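Section 3 – Setting up the listening deck (Plustano shop turntable)

Read this bit before you plug anything in. Most returns we get are from skipped steps.

1. Take the platter out of the foam first, then the plinth. Keep the foam. Leave the red transit screws in for now.

2. Put the plinth on something solid and get it level. Spirit level on the plinth, front to back, then side to side. Feet screw in and out by hand.
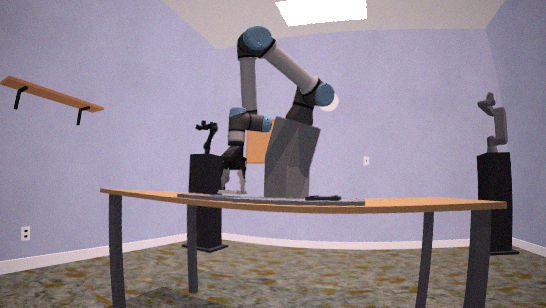
3. Undo the transit screws. Anticlockwise, all the way, put them in the bag with the 45 adaptor. Platter on, then the mat. Belt goes round the motor pulley without twists.

Note – if the belt squeaks on first run wipe it with a dry cloth. No oil, no talc.

4. Fit the headshell. Push in, tighten the collar, finger tight only. Stylus guard stays ON until step 6.

5. Counterweight. Wind it on untill the arm floats level, set the dial to zero, then turn to the figure on your cartridge leaflet. Anti-skate to the same number.

CAUTION: never move the counterweight with a record playing. Mono 78s need a different stylus – don't try them with the one supplied.

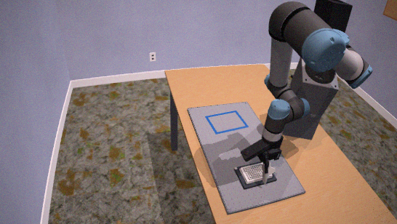

Fig. 3b – Arm over table

6. Guard off. Cue lever up, arm across to the lead-in, lever down. Should drop slowly. If it bangs down, arm back on its rest and see Faults, page 3.

7. Leads. Red to red, white to white, earth wire to the GND post. Hum nearly always means the earth wire. Phono input only, unless the switch at the back is set to LINE.

Note – long runs to the shop amp: use the Borier box, keep it clear of the mains adaptor.

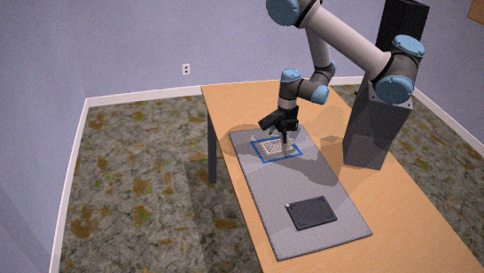
8. Speed check. Strobe disc on the mat, 33 first, then 45. Small trim screw under the plinth, quarter turn at a time. Let it run a minute between turns or you'll chase it all day.

9. Play a side you know well. New copies only for this, not the bargain bin stuff. Listen for skipping near the label, thats usually anti-skate.

After that

Brush the stylus back to front, never side to side. Change it at 150 hours if customers use the deck daily. Spare belts and styli from Cormier, ask for Sun-ja Lim.

Revised Thursday, December 13, 2018 – S. Gauthier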